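Wirnar sorting cell - sim release checklist, planner and perception
Gadovis tooling group, July 2022

Run this before any planner or perception build gets tagged. Mark each item OK, FIX or SKIP and leave a comment if it isn't OK. Comments from the last pass are left in, please don't clean them up until the next person has read them.

1. Build and config
Clean checkout, no local patches. OK
Planner config hash matches the one in the release note. OK
Cloter bridge on the same message version as the controller. FIX - was one behind, silently dropped the gripper status field. Bumped and rebuilt. Bridge should refuse to start on a mismatch, ticket open since April.

2. Joint and speed limits
Soft limits loaded from the cell file, not the defaults. OK
Speed cap applied in free moves and over the bins. OK
Stop command honored mid-trajectory. OK - tried it in 3 spots incl. elbow fully out. Controller ramps down clean, no overshoot on the wrist.

3. Hover pose over green bin
Load cell, send the arm to the green bin, let it settle. Check fingers clear the rim and the planner reports nonzero clearance. OK - planner margin still reads smaller than I'd like with the elbow that far left. Leave the padding alone for now, tightening it broke the yellow bin approach last time.

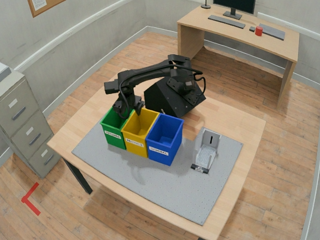 4. Label to bin mapping
Read the labels in the render, compare against the class table the sorter is using. FIX - see below.
Green was RECYCLE and yellow PLASTICS in one view. In the other, green says RETURNS and yellow says RECYCLE. Blue is GENERAL in both. So anything keyed on color goes to the wrong place as soon as the label set changes, and RECYCLE moves over one bin. Sorter must key on label text. Hauser module still has a color lookup in the fallback path, take it out.
Unknown label must raise, not default to GENERAL. FIX - it defaults. Same module.

5. Work surface model
Collision mesh matches the surface that is loaded (perforated mat or conveyor strip). OK, but the mesh name is only in the debug log. Put it in the header.
Conveyor end point in the planner agrees with the squared end of the strip. SKIP - needs the ruler tool, which crashes on my machine.

6. Perception, low view
Arm behind the bins, gripper over green, fingers open. Confirm segmentation doesn't merge the black base with the blue bin, which stands right in front of it. OK after retune, 2 bad masks before, none after.
Small red cube out to the right must be found as a loose object and not as part of the slotted device. OK
Red note on the cork board must NOT come back as a pick candidate. FIX - came back with a low score, still over threshold. Add a workspace crop before scoring, don't just raise the threshold.
Bright ceiling panels: check exposure setting doesn't wash out the label text. OK

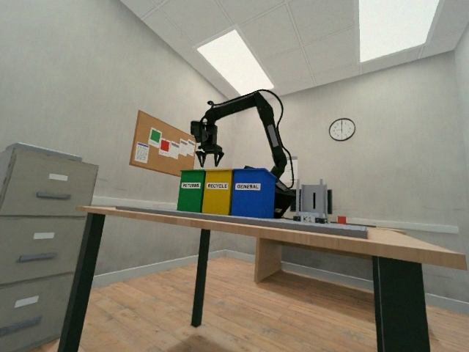 Rosalie Sutter
Planning and simulation tooling, Gadovis

7. Logging and replay
Seed, config hash and label set written to the log header. FIX - label set is missing, that's why item 4 took me most of a morning.
Replay from log gives the same trajectory. OK, 9 runs same, no drift.
Log rotates before the disk fills. SKIP - not tested this pass.

8. Sign off
Not signed. Fix items 4 and 6, rerun both label sets from a clean start, then send me the logs. Items 1 and 7 can go in the same branch if somebody has time. Don't tag off my working branch, it has the old crop code in it and a hardcoded path I havent removed.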